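Folding T-shirts on a bed: the flat method
Camirent home how-to pages
Last revised 2020-08-20
Applies to: short-sleeve cotton and cotton-blend T-shirts, adult sizes. Not for knits with a rolled neck or anything with buttons.

What you need
One bed with a fitted sheet pulled tight. A bed works as well as a table for this method and has more room, but the surface gives when you press on it, so the steps below use lifting and laying down in place of pressing.
Optional: a folding board. The small Perrin board is the right width for drawers up to 44 cm deep. Skip it if you already fold to a steady width by eye.

Prepare the bed
Remove the comforter and push the pillows to the headboard end. Pull the sheet toward the corners until the long creases are gone. Short wrinkles do not matter. A crease that runs under the shirt will show up as a false fold line, and you will end up folding to it.
Work from the long side of the bed. Stand with your thighs against the mattress so that you do not have to lean.

Step 1. Lay out the shirt
Take the shirt from the basket by the shoulders and shake it twice. Lower it hem first, front side down, collar away from you. If it lands in a heap, do not try to pull it straight from the middle. Find two opposite edges, hold one in each hand, and draw them apart until the cloth between them lies level. Then let go and take the next pair of edges.
Ripples usually collect on the side closest to you. Clear them by lifting that edge an inch or so off the sheet and laying it down again. 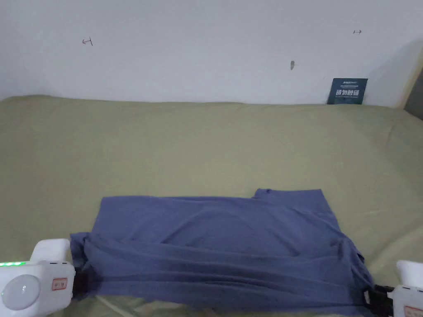 One reader wrote in that drawing the edges apart had stretched the side seams on her older shirts, and that she now slides a flat palm under the cloth and sweeps outward. Either is fine. On thin jersey the palm is safer. On heavier cotton the two-edge pull is faster and does no harm if you stop as soon as you feel resistance.

Step 2. Find the collar and the sleeves
Locate the collar seam first. It is the thickest line on the shirt and can be felt through a layer of cloth. Once the collar is placed, the shoulders follow from it.
Check both sleeves. A sleeve that has folded under the body will leave a lump in the finished stack. A sleeve that has fallen across the body can be picked up by its hem and turned back out to the side.
If the shirt is twisted, turn the hem end over and leave the collar where it is. Turning both ends at the same time puts the twist back in.

Grip
Use the thumb and the side of the first finger. Take as little cloth as will hold. A large pinch gathers the fabric into a rope, and the gather has to be smoothed out again after you let go.
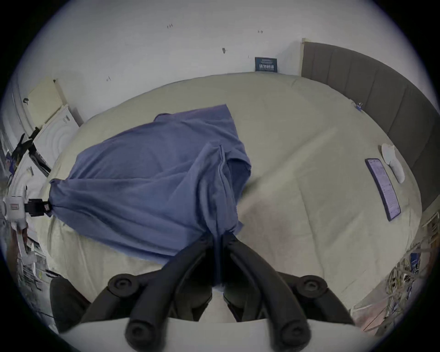
For the same reason, release slowly. Lower the pinched part until it touches the sheet, open the fingers, and draw the hand back level with the mattress. Lifting the hand straight up tends to bring the cloth with it.

Step 3. First side fold
Pick a line from the middle of one shoulder straight down to the hem. Lift the sleeve and the side seam together and lay them over toward the center of the back. The side seam should run parallel to the center line.
Fold the sleeve back on itself so that its hem points toward the outer edge. It should not stick out past the fold.

Step 4. Second side fold
Repeat on the other side. You now have a long strip. Finished width for a medium shirt is 9 inches. For a narrow drawer or a Nirnelel shelf insert, bring both folds closer to the collar and finish at 7 inches.

Step 5. Fold up
Lift the hem and bring it up to just below the collar seam. Leave a small gap. If the hem covers the collar, the stack will be thicker at one end and will lean.
Fold in half once more for shelves. For drawers, fold in thirds so that the shirt stands on its edge.

Step 6. Stack
Set each finished shirt at the foot of the bed, folded edge facing the same way every time. Soft surfaces shift, so keep the stack low and carry it to the drawer before it starts to slide.

Problems
Shirt springs open: the side folds are too narrow for the weight of the cloth. Redo steps 3 and 4.
Diagonal wrinkles across the chest: the shoulders were not level in step 1. Unfold fully and begin again. Smoothing a folded shirt from the outside moves the wrinkle and does not remove it.
Sheet moves with the shirt: tuck the near side again, or use sheet clips. The Clatus type holds on deep mattresses.
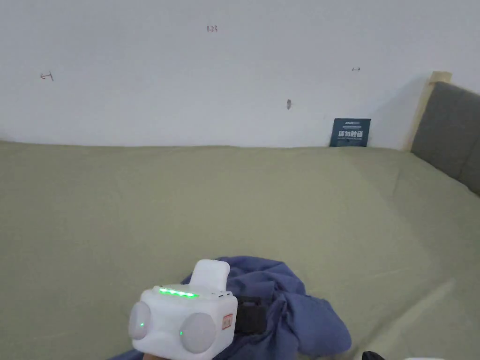
Does this work for long sleeves too? Mine always end up with a fat middle.

Reply from the page editor: Yes, with one change. At step 3, lay the sleeve straight down along the side fold, cuff toward the hem, and do not cross it over the back. Do the same on the second side. The cuffs then sit at the hem end. Fold up as in step 5, in thirds only.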